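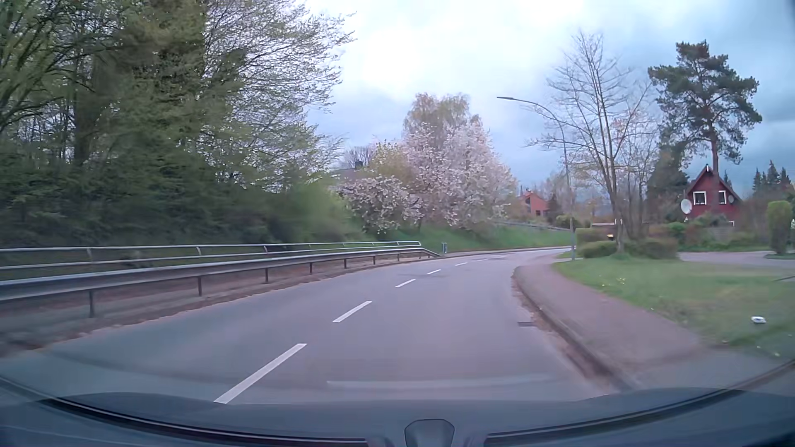
Clulley lane tracker, version 4: a review after a spring and summer of use

I had been meaning to write this up since May, when I first put Clulley on the old laptop and started feeding it clips from the dashboard camera, and I'm rather glad I waited, because my opinion of it has gone up and down a good deal since then and has now settled somewhere quite fond.

For anyone who hasn't come across it, Clulley is the perception half of the Jinon driving stack, sold on its own for people who want the lane and road-edge estimates without the planner bolted on. You give it forward-facing video and a calibration file, and it gives you back lane boundaries, a drivable area and a confidence value for each stretch of road ahead. I run it offline and pass the results to Oltmanns, a small planner I've used for years and know all the bad habits of.

Setting up took me an evening. The calibration wizard is lovely, and patient with you if you get the horizon wrong (I did, twice). The one thing I'd ask for is a better way of masking out the dashboard. Mine is dark and curved and throws a faint pale reflection on to the windscreen, and the mask tool only lets you draw straight-sided shapes, so you end up either losing a bit of good road or leaving a sliver of reflection in. I left the sliver in at first and had a phantom line hovering over the tarmac for days before I worked out where it came from!

My test set is 2,438 frames, nearly all from ordinary suburban and village roads, two lanes, dashed centre line, grass on one side and very often a guardrail on the other. I don't do motorways. A right-hand bend with the dashes shrinking away and going faint just where the road starts to turn is exactly what I care about, as that's where my previous tracker (Ellell, which I was otherwise happy with) used to give up and carry straight on into somebody's embankment.

Clulley is a great deal better at this. It leans on the kerb and the footpath edge when the paint gets thin, and the curve it hands over is smooth enough that Oltmanns stops twitching the steering. Darker patches on the asphalt still bother it. I went through by hand and found 49 frames where it had put a boundary along the edge of a patch, always at low confidence, so a sensible threshold deals with most of them. The default is too generous, to my mind — turn it up before you do anything else.

Guardrails are good, even with a second railing behind. Side roads are where I'd still be careful. If there's a wide lawn between the road and a drive running past the gardens, it will now and then decide that the drive is drivable too. Strictly speaking it's right, but the planner needs to be told that you can't get there across the grass. There's a setting called "connected surfaces only", tucked away on the second page of the advanced options, and I'd switch it on and leave it on.

The viewer deserves a kind word. You can scrub backwards and watch the confidence change along the road, and it keeps up even on my tired machine. The manual is less good. It is cheerful but thin, and the chapter on exporting to other planners is still the one from version 2, with the old field names.

Would I buy it again? Yes, for slow local roads and for anybody who already has a planner they like. If you are starting from nothing I'd look at the whole Jinon package first, as getting the two halves to agree on units cost me more afternoons than I care to admit. I'm keeping Ellell installed for comparison, and I'll add a note underneath when the mask tool gets its curves.

Posted 2023-08-13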